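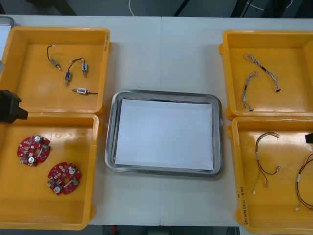
Gollo Kitting Set – read this before you trust it

Gollo is a record of small parts being sorted into bins and put together as kits on a white table. There are 241 sessions, and 198 of them have labels I would stand behind. The other 43 are included, unlabeled, in the folder "rest". Earlier notes called the whole thing "complete". I don't know what that was supposed to mean.

What is on the table

Plastic bins stand on either side of a stainless steel tray. The bins hold small wired components, round red circuit boards and wire harnesses. The tray is where a kit gets put together. In some sessions it has white paper in it, in others it is bare metal, and the label file does not say which. If your method depends on the background, check for yourself.

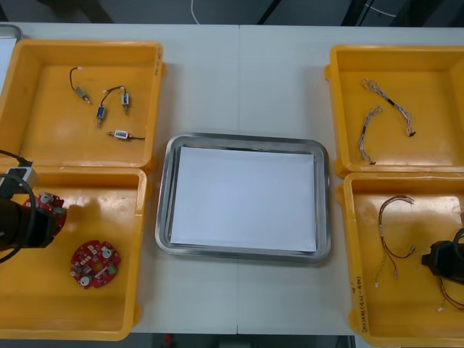
The label names come from the Koneck parts list and I have kept them under protest. "Coil, small" covers at least two kinds of part with different bodies, so don't use it to tell parts apart. "Board, round" is safer. "Harness" is fine as long as you don't care about wire color – the list ignores it completely.

Bin color is not a label either. The same bins can look yellow or orange from one picture to the next, and I would not build anything on that difference.
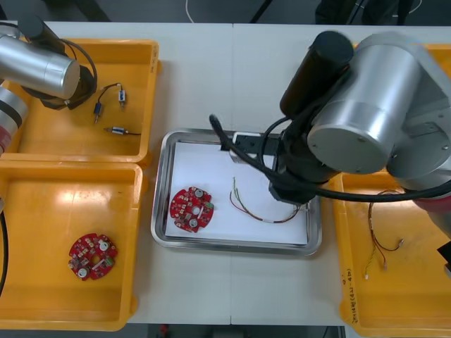 Round red board and wire harness on the paper in the steel tray.

Known problems

- Thin black leads get lost where parts lie close together. Outlines there are guesses.
- Shiny bin floors throw reflections that the first labeling pass marked as parts. I removed 50 of these. There are surely more.
- The Reisinger split puts similar sessions in both train and test. Scores on it look very good and I don't believe them. Use the Vomville split, which keeps them apart.
- 4 sessions have no end time.

Versions

The February version fixes the harness labels and nothing else. If your results got better after updating and you only look at boards, something is wrong on your side.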